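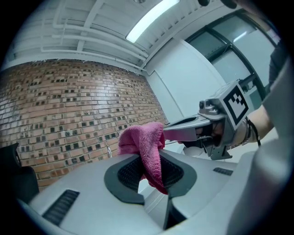

16 November 2024

Picked up a cloth, put down a cloth. If anyone asks what I did with my Saturday clothes on and a degree in the cupboard, that is the answer. Picked up a cloth 948 times this week, according to the tablet, which keeps score with a devotion no supervisor of mine ever managed. The target was 900. The target for next week is 1000, so you see what comes of doing well.

I should write down how we got here, before I start thinking it was always like this. In April there was a meeting. There was fruit at the meeting, and I remember thinking that fruit was a bad sign, because we had never had fruit. A man from Skirkow stood up in a very clean fleece and told us that the cleaning crew was going to be "part of the journey." He said robots would be wiping down surfaces at sites like ours before long, and who better to teach them than the people who knew the surfaces. Serena Mazza asked whether the robots would be paying into the pension. He laughed. She hadn't been joking, and he worked that out about a second too late.

So now half of us are on the teaching side and half are still on the cleaning side, and we swap over every other week. On the teaching side you don't use your hands. You hold a gripper by its handle, with a camera on it, and you do with the fingers of a tool what you'd otherwise do with ten of your own. Pinch the cloth, lift the cloth, wipe, let go. Then again, because the last one was too fast, or the tablet didn't like it, or you scratched your nose halfway through. (You may not scratch your nose. This was in the training. It was its own slide.)

Today was the pink cloth and the gray casing, the one with the black mesh down in the recess. I have opinions about that recess. With my own finger and a corner of cloth I'd be around the rim in a few seconds and on to the next thing, and I would not remember it afterward. With the gripper it's like buttering toast with a ski. The cloth slumps down in there and sits on the mesh looking sorry for itself, and you have to come in from the side and get hold of the top of the heap without pushing the whole business further down. The black rim is easy by comparison. The vents with the ribs are tomorrow's problem, or the problem of whoever is on after me, and I hope they're rested.

What bothers me is how good I'm getting. My forearm has opinions of its own by the afternoon, but the rest of me has gone quiet and competent. I caught myself at home tonight going for the dishcloth with my thumb and one finger, wrist turned in, the approved angle. Put it down and picked it up again properly, like a person. Then wiped the counter and felt watched.

The man in the fleece doesn't come much anymore. We get messages instead. Stirken makes the software that goes through the recordings, and Stirken sends notes, or something at Stirken does. Today's said my lifts were "clean but hesitant." I've been called worse by people I was married to. Serena's said she was "over-confident on release," and she has asked for it in writing so she can frame it.

She's taking it better than I am, or making more noise about it, and with her those can look alike. Her view is that we should ask for a cut every time one of the machines does a wipe the way we taught it. Her other view is that we should all teach it slightly wrong. She demonstrated this at lunch with a napkin, a sort of flourish at the end of each stroke like a waiter showing off, and said in two years there'd be a machine in every office in the country doing it and only we would know why. I laughed until I had to put my soup down. Then I did the afternoon perfectly straight, because I can't help it. I don't know how to do a bad wipe on purpose. Thirty-odd years of my mother will do that.

The pay is better on the teaching weeks. I'd better put that down too, or I'll read this back and think I was only miserable. It's better pay and there's a stool, and no one walks through with a coffee while you're doing the floor. And people talk to you differently. The office manager at Meireles, where I've cleaned the second floor since before she was hired, asked me last week how the project was going. She had not asked me how anything was going before. I told her it was going fine. I was emptying her bin at the time.

But I miss the going around. A cleaning shift has a shape, you start at one end and at the other end it's done, and if you look back there's a building behind you that smells of Surel lemon. With this you look back and it's the same gray lump you started with, and the same cloth. It was clean before I got to it. It has been clean for days. It must be the cleanest thing I've ever worked on, and I'm still at it.

The new rota is up and I haven't looked properly. What I did see is that the cleaning column is narrower than it was. Serena says that's just the printer. I would like it to be the printer. They've promised that nobody's hours go down before spring, and I believe them in the sense that I've written it in the back of this book with the name of the person who said it.

Somebody asked at the end of the day if they could see the machine, the real one, the one that's learning from all this. We have not met it. I'd like to. I'd like to hand it the pink cloth and point it at the recess and pull up my stool. I wouldn't be unkind. I might tell it that its lifts were clean but hesitant.

Arm hurts. Need milk, need the stuff for the shower drain, must call the dentist back. Teaching side again in the morning, and I promised Serena I'd bring the good biscuits, as she's on the vents.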